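Folding before storage: does it matter at all?
Laundry and Linens board, 14 replies, page 1

Landside
21 May 2019
We rent out two units and I'm tired of reading that you have to fold everything a certain way or the fabric "breaks down." My sister-in-law bought a folding course for 84 dollars. A course. On folding. It promises you'll get 20 percent of your closet back and I would love to know who measured that. Has anybody here stored stuff rolled, flat and crumpled and seen a real difference?

Prorent
Crumpled, yes. I had a set of sheets in a garbage bag from September until spring and the creases never came all the way out. Cotton, nothing fancy. Rolled vs. flat, I can't tell one from the other.

Espiritu
You can tell with collars. Roll a shirt with a collar and see what it looks like in a month.

Prorent
I have. Looked like a shirt.

Landside
That's my point. Everyone has a rule and when you ask how they know, it's a video somebody posted.

Tarent
I worked linens at a hotel for years and we folded because it stacks, period. 100 pillowcases in a pile will stay up if they're folded the same way. If they aren't you're picking them up off the floor. Never heard one word about fabric health. The fabric got wrecked by the dryers.

Espiritu
Hotel pillowcases get washed every day, they don't sit. Not the same thing as a sweater in a box all summer. I'm not saying buy the course (84 dollars is nuts) but creases do set, especially where there's a seam or two fabrics joined.

Landside
Ok so what do you do with color block tops? I've got a few and the light part always picks something up from the dark part. Or I think it does. My mother swears you need tissue paper in between.

Tarent
Dye moves when it's damp. If it went into the drawer all the way dry I don't buy it. Tissue paper is for wedding dresses.

Espiritu
I lay a thin cloth over the top before I fold, an old pillowcase or whatever is light colored. Costs nothing. Haven't had a problem.

Prorent
But you don't know if you'd have had a problem without it.

Espiritu
No, and I'm not going to ruin a shirt to find out for you.

Tarent
The one thing I will stand behind is folding on a big table and having two people for anything wide. Beds are too soft, you smooth one side and the other side sinks. 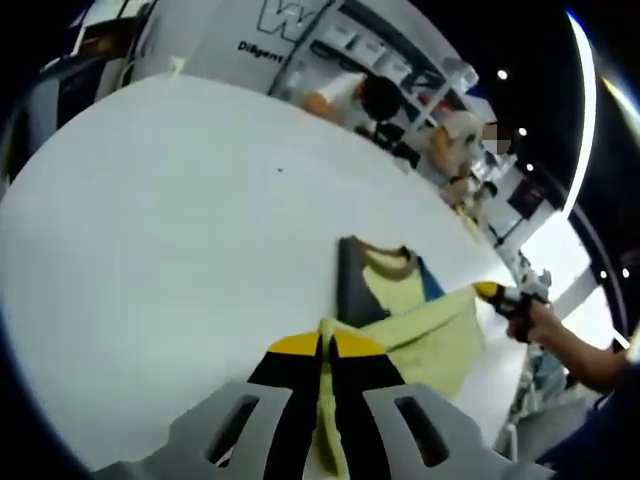 Pull from both ends first, then lay it down, then fold. If you put it down bunched up you'll spend longer patting it flat than you would have spent on the whole fold. And a white table shows lint, so wipe it.

Landside
Two people for a sheet, fine. Two people for a shirt is silly.

Tarent
I said anything wide.

Prorent
My kitchen counter works ok for me. It has crumbs on it half the time.

Espiritu
So wipe it, same as the table.

Landside
Still waiting for somebody to show me the 20 percent. I refolded one dresser last night and the drawers are exactly as full as they were.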